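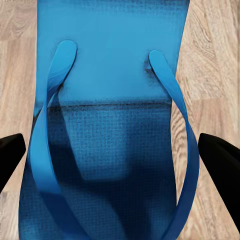

A blue fabric bag lying flat on a pale wood floor.

Skustance pulls batch of dimmer knobs over sticky switch

Parts seller Skustance has stopped selling one of its rotary dimmer controls after customers said the switch would not always turn off at the bottom of its travel. Up to 2000 units affected, the firm said this morning. All from the November run, all made at the Bastano plant.

The part is the 500K log version with the push-on knob. Batch code 223, stamped on the back of the body next to the solder tags. Other values not affected. Nor is the older Ding range, which uses a different switch wafer.

Fault seems to be in the spring. Turn the knob fully anticlockwise and you should get a click. On the bad ones there's a click but the contacts can stay closed, so whatever is wired to it stays live. Skustance says no injuries have been reported, and that anyone who has already fitted one should isolate at the plug and not rely on the knob.

Refund or swap, buyer's choice. Loose parts can go back in any padded envelope, no reciept needed if the batch code is readable. Fitted ones: send a picture of the code and cut the tags off. Trade buyers with full trays of 18 should ring the Zondville counter first as it is only taking trays before noon.

Replacement stock is due in a few weeks. Price stays the same, the firm said, and the new ones will have a green dot on teh shaft end so they can be told apart.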